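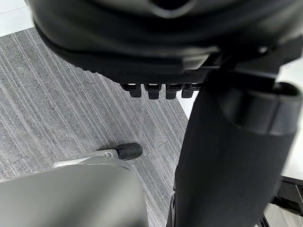
Wrist camera, with part of the gripper at lower left and the striped carpet beyond.

THE WENSIDE COMPARISON

The Office was instructed to compare two controllers, the Hindex and the Shawky, and to recommend one of them for purchase by Tuesday. The trial was to take place in the demonstration kitchen at Wenside. Each controller was to be given 15 attempts at each of 4 tasks. All tasks concerned household dishes.

The Hindex went first. It was the older product and was regarded as the likely choice. It approached each mug in the same manner, at the same speed, and closed its fingers on command. The observer on duty entered the word "adequate" in the log and then, having nothing to add, entered it again for each attempt that followed.

The Shawky was installed after lunch. On its third attempt at the two-handed task it paused. The log gives the length of the pause as 900 milliseconds. The procedure made no provision for a pause, and the observer therefore opened a new column.

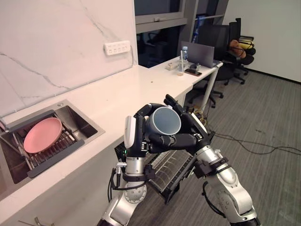
Two-handed task: mug held between both hands at the counter.

By the evening the new column was full. The pauses were all of one length, and they came only when a mug was already held. The Shawky did not drop anything. It held the object, waited, and went on. A query was sent to Groltlow, the supplier of both controllers. Groltlow replied within the hour that the Shawky contained no instruction to wait, and asked politely whether the clock at Wenside had been checked.

The clock had been checked. It was checked again. 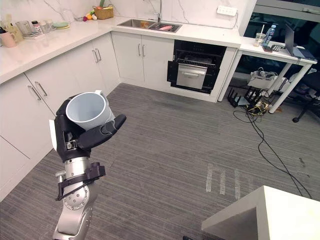 Office of Equipment Trials, Handling Section

The second observer, who had worked in the Section longer than the first, asked that the lights be left on and the session extended. This was granted. The remaining attempts were made with one hand, and the observer stood closer to the counter than the procedure allowed. It was recorded that during each pause the fingers moved very slightly, as a person's do when deciding whether a cup is clean.

The sentence was struck from the draft as opinion. It was restored the following morning by a member of the Section who did not initial the change.

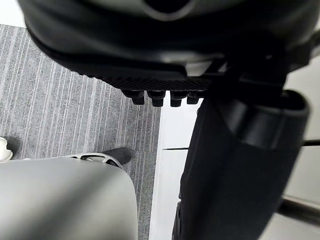 The recommendation was due at noon. On the figures, the two controllers could not be separated, and the Hindex was faster. The Office recommended the Hindex. In a separate memorandum, 3 lines long, it asked that the Shawky be kept at Wenside for further study, with no end date given.

The request was approved. The loan form has a box marked "Purpose," and in that box the Section wrote: "Waiting."

More fiction from the archive
The Inventory at Groltlow
Minutes of a Meeting Held in the Dark
Return of the Spare Arm

Contact the editors | All stories copyright their authors | Back to top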